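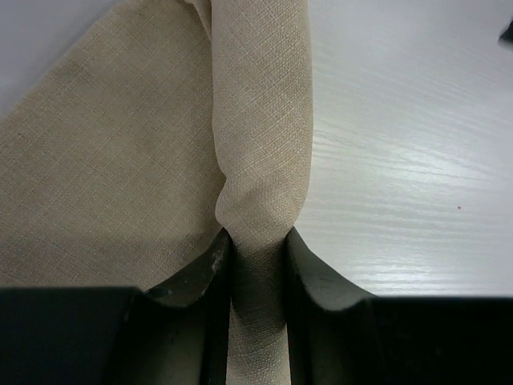

Nyokabi Ondieki writes that she irons her linen napkins before twisting them, and that a napkin left even slightly creased never makes a clean roll. We agree, and have moved pressing ahead of folding in this edition of the Girnomside table linen guide.

Section 4. Twisting and knotting a linen cloth

The steps in this section are for plain-weave cloths in the Gondine range, natural or bleached. Cloths with an embroidered corner are covered in Section 5.

Before you start

Clear a flat, smooth surface at least twice as wide as the cloth. Wipe it down and let it dry. Wash new cloths once before you twist them for the first time — the finish put on at the mill makes the fabric slide.

Pressing

1. Sprinkle the cloth lightly with water and leave it rolled up for 30 minutes.

2. Set the iron to the linen setting. Press the wrong side first, then the right side, working along the threads.

3. Hang the cloth over a rail until it is fully dry.

Caution: Do not leave the iron face down on the cloth. Linen scorches, and the mark will not wash out.

Twisting

4. Lay the cloth flat with one corner pointing toward you.

5. Pick up the right-hand corner and gather the fabric beneath it into a narrow tube. Leave the left side lying flat for now.

6. Turn the tube away from you, keeping a light pull on the end. The weave lines will begin to run diagonally. Stop when the tube holds its shape after you let go.

Note: Small slubs and darker flecks are normal in natural linen. They are part of the yarn and should not be picked out.

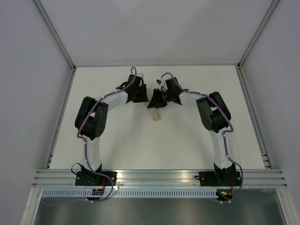
7. Bring the two ends toward each other over the middle of the work surface. Keep both at the same height so that the weight of the cloth hangs evenly between them.

8. Cross the right end over the left and pass it through once. Draw the knot up slowly. If a bulge forms to one side, ease it back with a fingertip before tightening.

9. Smooth the loose part of the cloth outward from the knot.

Storing

Untie knotted cloths after the meal. A knot left in for more than 2 days sets a crease that needs another full pressing. Store cloths flat in the Prydderch drawer liner or any unbleached cotton bag, with the heaviest at the bottom.

For washing temperatures and stain removal, see Section 7.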